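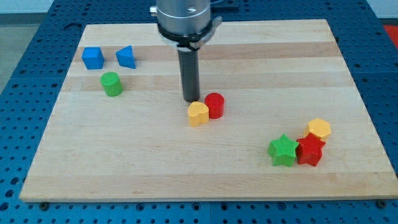 Home | Stories | People | Archive | Contact
September
By the Ploltia staff writer

The baker in Sandska starts her work at two in the morning, and when I came to her door at half past five she was already thinking about lunch. "You are late," she told me, but she was smiling, and she gave me a chair beside the flour sacks.

She took over the bakery from her aunt, who had it from a man who sold only rye. The rye is still made the same way. The sour dough is fed in the evening, and it stays in the back room, where the wall is warm from the oven on the other side. I asked if she ever wanted to change the recipe. "I changed it one time," she said. "I put less salt. The people brought the bread back to me. They did not want money, they wanted me to know."

Sandska had 2,226 people when she was a child in school. Now it has 1,611, and she knows this number because it is painted on the sign by the bridge, and somebody paints it again when it changes. For a baker such a number is also a number of loaves. She bakes less on the weekdays now, but on Thursday the bus comes from Jurkik for the market, and then she needs both ovens.

I wanted to know how she decides how much to bake. She does not write anything. She looks at the weather, she listens to who is visiting whose daughter, and she remembers the funerals. "For a funeral you need white bread, and you need it by ten," she said. "Nobody orders it from me. They would be ashamed to order. So I must know."

We stopped for some time while she took out the first rye. She knocks on the bottom of each loaf with one finger, and two of them went back inside. I could not hear the difference. She made me knock also, on a good one and a bad one, and I still could not hear it.

Her son works in Jurkik, at the Tsikata mill, and he sends her the flour. He does not want the bakery. She speaks of it without anger -- he has weak lungs, and the flour dust is hard for him even at the mill, where he now sits in the office. A girl from the next street comes on Saturdays to learn. "She burns things," the baker said. "I burned things too. My aunt made me eat them."

At six the first customer knocked on the window, an old man with a cloth bag. He took half a rye and paid with coins that he had ready in his hand. They did not say more than good morning. When he went, she told me that he used to buy a whole one, until last winter, and that she cuts his half a little bigger than half.

I asked my last question, what she eats herself for breakfast. She laughed at this for a long time. "Porridge," she said, and she went to open the front door.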